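Automatisierung in der Praxis: Fehleranalyse an Greifzellen
Handout zur dritten Sitzung, Mitiku Ambaye

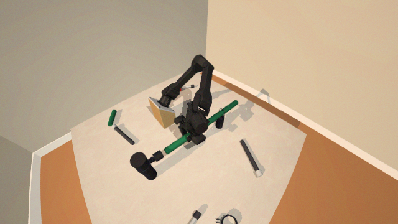 Seite 3

Aufgabe der Zelle Woramen: den hellen Keil greifen und in die Ablage legen. Wir arbeiten heute nur in der Simulation, und das ist ein Glück, denn der Fehler von letzter Woche lässt sich dort beliebig oft wiederholen!

Was ist passiert?
Der Arm fuhr den Keil von oben an, der Greifer setzte auf der schrägen Deckfläche auf, und der Regler drückte weiter. Im Protokoll steht bei Schritt 2.885 der erste Kontakt. Die Zielhöhe lag aber tiefer als die Oberfläche, also wuchs die Kraft bis zur Abschaltgrenze von 120 N. Bis zum Stopp vergingen 700 ms — für eine echte Zelle viel zu lang.

Im gerenderten Bild liegt der Keil gekippt am Boden, eine Kante steht hoch, und der Greifer drückt auf die obere Fläche. Überlegen Sie vor dem Weiterlesen, wohin so ein Teil ausweichen würde. Die Frage ist wunderbar, weil fast jeder zuerst nur an die senkrechte Kraft denkt.

Ursachen
Der Planer Madel kennt den Keil nur als Quader. Die Lage im Raum stimmt, die Neigung der Deckfläche fehlt. Henok Habte hat das beim Vergleich der beiden Geometriedateien entdeckt, ein schönes Stück Detektivarbeit. Dazu kam, dass die Kraftüberwachung erst nach dem Ende der Bahn ausgewertet wurde.

Zum Umfeld
Das lange grüne Rohr führt direkt am Sockel vorbei, daneben steht ein kurzer schwarzer Zylinder. Rutscht der Keil weg oder weicht der Arm aus, sind das mögliche zweite Kollisionen. Bitte beim Rückzug mitrechnen! Die Standardroutine von Skorkham fährt seitlich zurück und prüft lose Teile nicht.

Bis zur nächsten Sitzung
Keil als Prisma im Planer anlegen, Anfahrt senkrecht zur Deckfläche rechnen.
Kraftschwelle während der Bahn abfragen und den neuen Stoppzeitpunkt notieren.
Rückzug entlang der Anfahrtsrichtung, danach erst schwenken.

Wer Lust hat, lässt dieselbe Szene mit dem Regler Marino laufen und bringt die Kraftkurve mit. Abgabe als PDF, Kurven bitte mit Achsenbeschriftung.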